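Comparing two finger sets at a kitchen sink

Before you start, fix the cables of both arms and check that they do not pull when the elbow bends. Set the same closing force in the Flurneo controller for left and right. I use 500 grams, measured with a small scale between the fingers.

Step 1. Put the test items on the floor of the sink, near the front wall. Bowls of different depth and a drain strainer are enough. Move both arms over the basin and stop there.
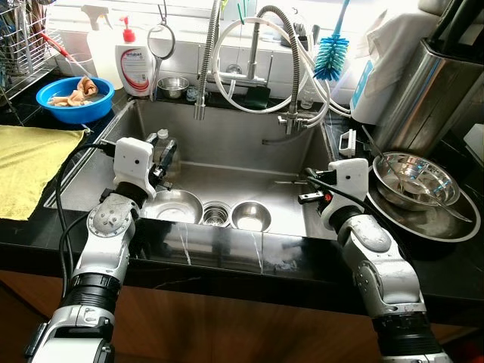
Step 2. Pick each item by the rim, lift it, wait two seconds and put it back. Do the full round with one arm, then with the other. Write down every slip, also the small ones.

Step 3. Now look at the wrist camera. The fingers should enter the picture from the bottom, and you must see the sink floor in the gap between them. If the gap is hidden, open the fingers more before you go down. Ribbed fingers can give bright reflections near a window, so lower the exposure first. 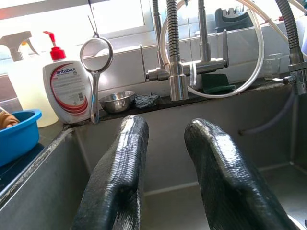

Aniela Czarnecka wrote to me that she locks the exposure before the first pick, otherwise her rim detection jumps when the arm turns to the light. She also repeats the round with soapy water.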